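August 29, 2018

Planner day. Swapped the old grasp sampler for Jerholm, 122 lines gone — felt good for an hour. Then wrist limits agian.
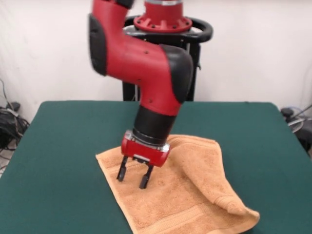 *Arm over the orange towel, fingers open*

Ibsa Derese wants Skunden logging every replan. Fine. Run 67 timed out, no idea why yet. 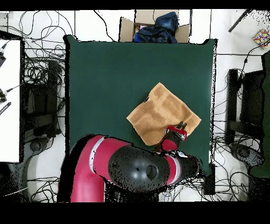 Corner scoring still too greedy, takes whatever edge is nearest the base. With the towel turned to a diamond it's got the lower right, and I want that case in the test set. Depth filter tomorow. Call Ambaye.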